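Table Setting and Tidiness: Does a Patterned Cloth Help?
Geum-ok Lim and Raed Matar
March 2, 2019

Our course reader, the Lisden handbook, claims that a tablecloth with a strong central design makes people put cups back in order without being asked. We doubted this from the start. The handbook cites no study, only a café owner who liked her new linens.

We used a white cloth with an oval of carnations in the middle and a diamond grid running to the edges. The cups were mismatched on purpose — plain, printed and colored — and were left standing, upside down or on their sides. 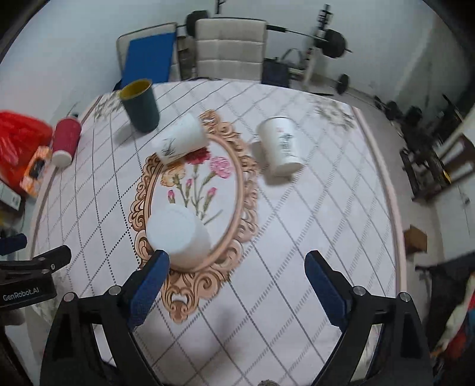

Visitors to the Fikby study room were told only to sit down and wait. We kept notes for 2 weeks and logged 187 visits. Plenty of people moved a cup to make space for their elbows. Very few stood one up, and those who did mostly chose whichever was nearest, flowers or no flowers.

Raed thinks the oval drew a few cups toward it. I am not convinced. The middle of a table is where people push things anyway, and we had no plain cloth to compare with. That was our biggest mistake.

We plan to repeat the test in May with both cloths. Until then we would not repeat the handbook's claim — at least not as a finding.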